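Workshop notebook, March

Sunday, 7:40 a.m.

Second week of the slow month. The plan from last year was to do less in the weeks after the Fleury order went out, and then last year I took on two rush jobs and slept badly until May. Writing it down this time so I have something to check against.

Rules as they stand: no work email before nine. Phone stays in the coat pocket, coat stays on the hook. Bench closed at five unless glue is setting. One evening a week with no plan at all. I have kept the first and the last. The phone rule lasted four days. Bench at five has been broken three times, twice for good reasons.

Slept seven hours. Walked to the Jirkatance footbridge and back before breakfast, 3917 steps on the counter. I had set a goal of 3000 and I notice that going over it pleased me more than the walk did, so the counter stays home next week.

Page count for the journal: one side, by hand, before coffee. Most of it is complaints. I read back over January and it is the same four complaints in different order. The one about saying yes too fast comes up the most. Vurkeck asked on the phone whether we could do another 200 units by summer and I said yes while still standing up. I should have said I would call back. New rule, then: no answers on the phone, call back the next day. Anyone else picking up in the shop, please do the same. They can wait a day – they always have.
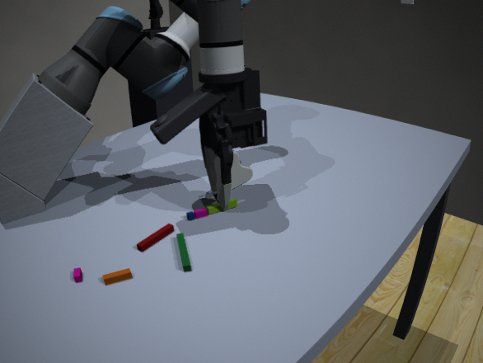 Went through the shelves by the window after that. Three boxes to give away, mostly jigs for work we stopped doing. I held on to some of these for years on the idea that the Cernix job would come back. It has not, and I don't want it back. Felt fine once the boxes were taped. Felt less fine an hour later, went and looked at them again, left them taped.

Money note. I put 300 aside in the fall for a class or a few days away and have spent none of it. Same thing happened the year before. Either book something by the end of the month or move it to the tool budget and stop pretending. Leaning toward the cabin, two nights, no car.

Lunch sitting down, at the table, nothing to read. Took eleven minutes. I would have guessed half an hour. Tried to eat slower at supper and got to nineteen.

Afternoon was poor. Meant to rest and ended up sorting screws, then got short with someone over a mislaid clamp that was in my own apron. Said sorry right away. The short temper comes around three or four, same as in the fall notes, on days when I skip the second break. Put the break on the wall chart so the rest of you can hold me to it.

For next week:
Counter off.
Call Vurkeck back and ask for a later date on the 200.
Boxes out of the shop by Wednesday.
Second break at 2:30, outside if it isn't raining.
Ask about the cabin.
Bench closed at five. Glue counts, sanding doesn't.

Evening, 8:15. Did nothing for most of an hour. Sat on the back step until it got too cold, then came in and washed the pans. Kept thinking about the Fleury invoice, which is paid, so there was nothing to think about. Bed by ten.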